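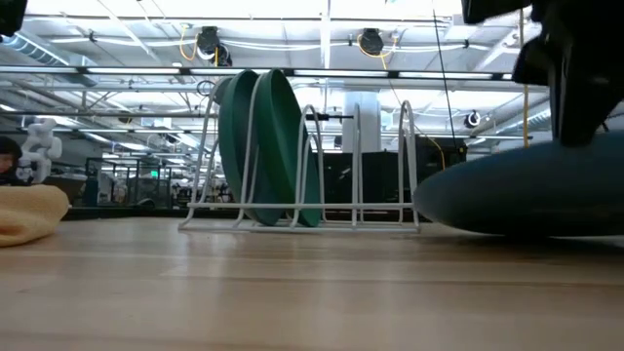 The policy I have been calling Rostidero is a plain behaviour-cloned transformer with action chunking, and for most of the past month its weak point has been the same one: getting a plate from flat to vertical before it reaches the rack. Picking from a stack is easy by comparison. Insertion is mostly a geometry problem, and the wire arches forgive a fair bit of lateral error. The reorientation sits between the two, and it is where the chunks disagree with each other. With two green plates already on edge in the leftmost slots and the blue one in the gripper, still nearly flat and tilted, the policy has to commit to a roll direction. The plates in the rack lean left, so the approach has to come in at a matching angle or the rims touch.

The old version, Dremmont, predicted 12 steps per chunk and averaged overlapping predictions. Averaging works well when the demonstrations agree. Ours did not. Some demonstrators rolled the wrist first and then translated, others did both at once, and the averaged trajectory was a slow compromise that arrived at the rack with the plate at an angle no demonstrator had used.

I tried three changes, in this order.

First, more data. Going to 800 demonstrations improved the grasp and left the roll where it was.

Second, relabelling. I split the demonstrations by strategy and conditioned on the label. Success on the full task went from 46 to 57 per cent, but the label had to be chosen by hand at test time – not something I want to keep.

Third, dropping the averaging during the roll only. A small head predicts whether the current chunk overlaps a reorientation, and if it does, the chunk is executed open loop to the end. This is crude. It is also the change I am keeping for now, as it removes the slow compromise without a hand-picked label. I have not run enough trials to put a number on it. 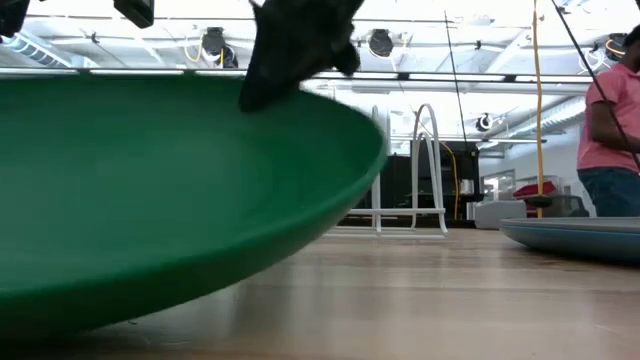

Open-loop execution has an obvious cost when the grasp is poor. If the rim slips in the fingers at the start of the chunk, nothing corrects it until the chunk ends, and by then the plate may be well off the angle the policy expects. Shortening the chunk helps with slip and brings back some of the indecision. I have settled on keeping the length fixed and adding a check on gripper width, which aborts the chunk if the width changes by more than a threshold. The threshold was tuned by eye and needs a proper sweep.

Plate colour was a minor concern, as most of the demonstrations used green. I have seen no clear difference on blue so far, though the failures are too few per colour to say much.

The training code is in the Drindedora branch, with the old averaging behind a flag. The evaluation scripts still assume the Cuervo log format, so anything recorded before the change needs converting first. The sweep over thresholds should be finished in August, and I will post the table then, including the runs where the abort fires and the retry fails as well.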